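Sweeping Up - Back Room, Tiled Floor

Gallery 6 in the Drasico building series
Posted in June by Eduardo Nogueira

The back room at Bristgate has glossy tile from wall to wall, and it shows everything. A scrap of paper that would disappear on carpet can be spotted from the door. The rest of the room is the usual mix of things with no better home: a shelving unit, a floor fan, a black ottoman, a power strip and the cables that go with it.

This page covers the floor only. The shelves and the table have their own pages, and the storage closet will be added when the Gurnholm pictures are sorted.

The broom lives here all year. We sweep before we mop, and we pick up the cables before we do either.

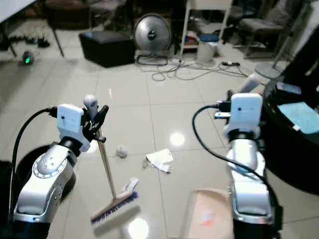
Broom and dustpan, with crumpled paper and tissue on the tiles.

The dustpan is a peach-colored one with a wide, flat lip. A wide lip is useful on tile, where light paper tends to slide sideways as soon as the bristles touch it. Short strokes work best. A long stroke sends a tissue straight past the pan and under the nearest piece of furniture.

Grout lines are the slow part. Dust settles in them, and a second pass at an angle gets most of it. The corner by the shelving takes longer than the open floor - the fan has to be moved first, and then the cables.

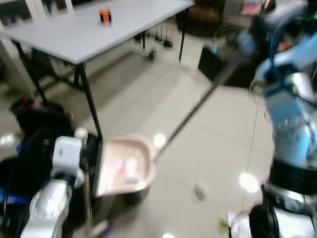
Long-handled dustpan with two small pieces in the scoop, one with a red tip.

A long handle saves a lot of bending in a room this size. The pan still has to be kept level on the way to the bin, or the small pieces roll out again. We empty it after each section of floor and wipe the scoop with a damp cloth at the end.

More from this building: Shelves and Bins (33 pictures), Table Tops, Ouali Hallway.

The full series now has 1,113 pictures. Older galleries are listed by room on the index page.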